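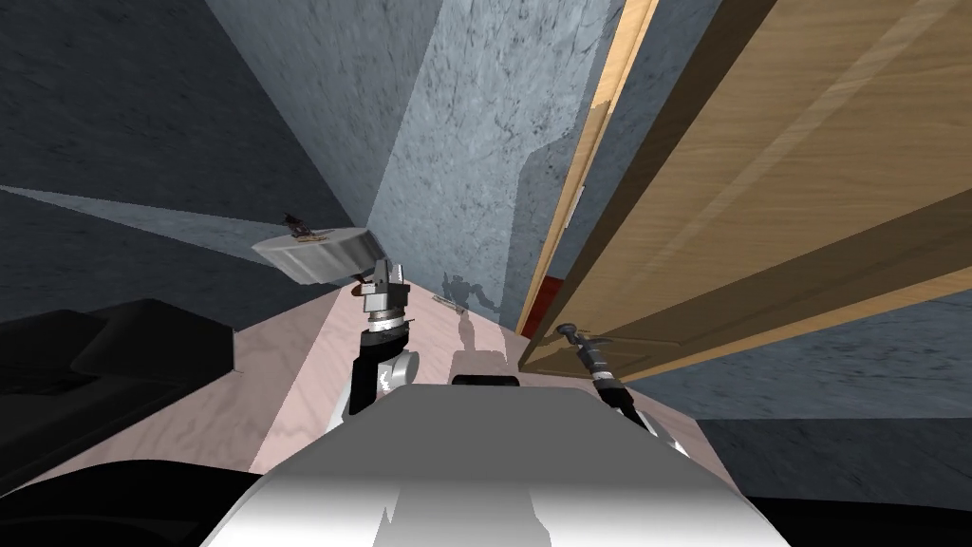 We got to 200 on Friday! Two hundred saved runs through the doorway task, all in simulation, and I'm so pleased I've been telling people who really didn't ask.

If you're new to the blog, I'm teaching a two-armed robot to get through a doorway while carrying things, and it learns by copying me. I drive both arms myself, the computer saves every joint and every camera view, and the whole lot goes into Drilo for training. Doors are horrible (I mean that fondly). You're in a tight gap between the walls, one arm is near the bottom of the door, the other has something round and white in front of its gripper with a little dark thing sitting on top, and both of them want your full attention.

Selamawit Tesfamariam has been driving the other half of the runs and she's much smoother than I am. Her arms glide, mine sort of dither. I wanted to throw my early ones out, but she talked me into keeping all but 14 – the dithery ones often have a nice recovery in them, and the learner needs to see how you get out of a muddle as well as how you stay out of one.

We've split the set between 2 house layouts, Savar and Jesov. Savar has the marbled grey walls and the pinkish wood floor, and the light bounces about beautifully in there. Jesov is plainer and I keep putting it off.

Next job is labelling where each run starts and stops, then the first proper training go, probably before the end of February. I've also got an idea for changing how far open the door is at the start, so there'll be more driving. Can't wait!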